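Grarnstead Books
Home > Fiction > Short stories > Translated and two-language editions

The Kostden Book of Short Stories, facing-page edition
Karagiannis Press
2 volumes, paperback, in a card slipcase
$43.00
In stock, usually leaves us the next working day
Add to basket | Add to wish list | Ask about this item

The shop's view

Karagiannis calls this "the only story collection a serious reader will ever need." We have sold books long enough to have carried several of those. What you get for your $43 is a pair of thick paperbacks holding over 70 short stories from six languages, with the original on the left-hand page and an English version on the right. A good part of it is excellent. Some of it is there to make the box heavier.

We stock it for the people who keep asking for it, mostly evening-class students and readers who grew up hearing one of these languages at home and never learned to read it properly. For them it is a useful thing to own. If you only want good stories in English, you are paying for a lot of left-hand pages you will never look at, and we would point you toward a single-author book for less money.

What is in it

Volume 1 covers village stories, fables, and what the publisher calls "tales of conscience." Thieves get talked out of stealing, misers get a fright, a proud man loses a horse or a field or a daughter and learns something by the last paragraph. Stories like these are taught in schools all over the world and you can see why: they are short, they have a shape, and there is a question to ask at the end. Read one a week and they hold up very well. Read a dozen in a row and you start to see the lesson coming down the road from a long way off.

Volume 2 is the better book. It has town stories, office stories, marriages, people on trains. The endings are looser. The translations are looser too, and we will come to that.

The order inside each volume is by theme, so the languages are mixed up together. The back cover says this "lets the traditions speak to one another." What it means in practice is that if you bought the set to work on one language you will be flipping around a good deal. There is an index by language at the back of Volume 2. There isn't one in Volume 1, and we wish somebody had thought of that.

About the translations

The sales sheet says the English is "faithful and fluent." We are wary of that pair of words. In the fables the English follows the original closely, sentence for sentence, and a learner can put a finger on a line on the left and find it on the right. It reads a bit stiffly. In the later stories the English relaxes, jokes get swapped for other jokes, and long sentences are cut up. Pleasant to read, and much less help if you are trying to work out what a word means.

Neither way of doing it is wrong. But the set does not tell you which you are getting, and the translators are listed all together on one page at the front with no sign of who did what. We asked Karagiannis about this in June and were told it would be looked at for a later printing. We have heard that before, from them and from others.

The notes are at the foot of the page, thank goodness, and they are short. They explain food, coins, titles, and festivals. They do not explain grammar. A few explain things that did not need it (we do not think anyone was stuck on "monsoon").

About the claim that it "builds reading skill"

The slipcase says you will be "reading in the original within a season." We would like to meet the person this happened to. Facing pages are a comfort, and that is the trouble with them. Your eye goes to the side it finds easy. Customers who have got real use from the set tell us they cover the right-hand page with a sheet of card and only lift it at the end of a paragraph. That costs nothing and works with any two-language book, including ones cheaper than this.

You also need to know the script already. There is no chart of letters, no guide to how anything sounds, and no version of the text in Roman letters. If you are starting from zero, buy a primer first and come back later. The set will still be here.

How it is made

The paper is thin but takes a pencil. Pen shows through. The type for the English is a decent size; the type for the originals varies from one language to the next, and in the smaller settings the marks above and below the letters get crowded. Take a look at the sample pages in the shop if your eyes are not what they were.

The volumes are glued, with no sewing, whatever "library quality" on the shrink wrap might lead you to think. Our shop copy of Volume 1 has been handled a lot and has a cracked spine to show for it. It has not dropped a page yet. Opened flat on a table it fights you, which is a poor trait in a book you are meant to read across both pages at once. It does better in the lap or on a cushion.

The slipcase is plain card and arrives dented more often than we would like. We pack it as well as we can. We do not treat a small dent on the case as a fault, and we would sooner say that now than argue about it afterward. A torn or soaked case is another matter - send us a message and we will sort it out.

The Hesesgate edition

People ask how this compares with the older Hesesgate set, which you may find secondhand. Hesesgate had fewer stories, a stitched binding, and an introduction worth reading. It also had English that creaked even when it was new. The Kostden has dropped that introduction and put in a new one that praises the power of story for several pages and then stops. If you already own the Hesesgate in good shape, we see no strong case for replacing it. The overlap in Volume 1 is large.

Who should buy it

Learners past the beginner stage, in any of the languages covered. Teachers who want short texts to copy out a page at a time, though please check the rights page, since the terms are stricter than the cover makes them sound. Families where one person reads the left side and another reads the right.

Who should leave it alone

Anyone buying it as a gift for a person who "likes books." Anyone after complete works, or after one author. Anyone who wants audio: the sticker on the wrap mentions "listening material," and all we could find was a short clip of the introduction read in English.

Details

Title: The Kostden Book of Short Stories, facing-page edition
Publisher: Karagiannis Press
Format: 2 paperback volumes in card slipcase
Languages: 6, each with facing English
Notes: at foot of page
Index: by author in both volumes, by language in Volume 2 only
Binding: glued
Sold separately: no, though we have asked

Shipping and returns

Sent flat in a book mailer. The set is heavy, so it goes at the parcel rate and the cost is shown before you pay. Unread copies can come back for a refund if the shrink wrap is still on. If the wrap is off, we will exchange for store credit as long as the pages are clean. Pencil marks count as marks.

Questions we get

Can I buy only Volume 2?
No. We would if we could. The publisher supplies it as a set.

Is it suitable for children?
The fables mostly are. Some stories in Volume 2 deal with death, drink, and bad marriages, and they are not flagged.

Will there be a third volume?
It has been announced more than once. We are not taking orders for it until we have a box of them in the back room.

Is there an e-book?
There is, but on a small screen the two languages come one after the other and the whole point of the layout is lost. We do not sell it.

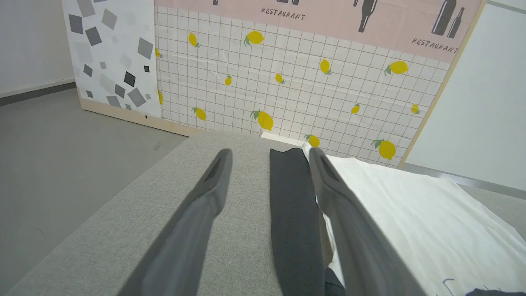
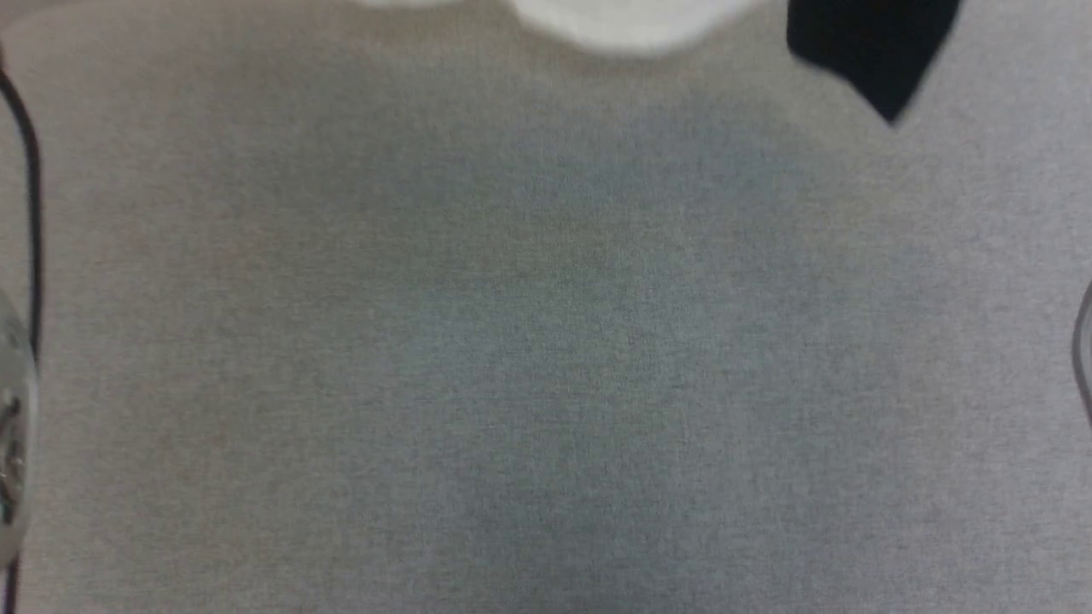 Both photos: gray woven fabric, nearly filling the frame in the second.

You may also want to look at
Two-language editions, single author
Primers and script workbooks
Secondhand story collections (stock changes daily, ask first)

Grarnstead Books - prices include sales tax where it applies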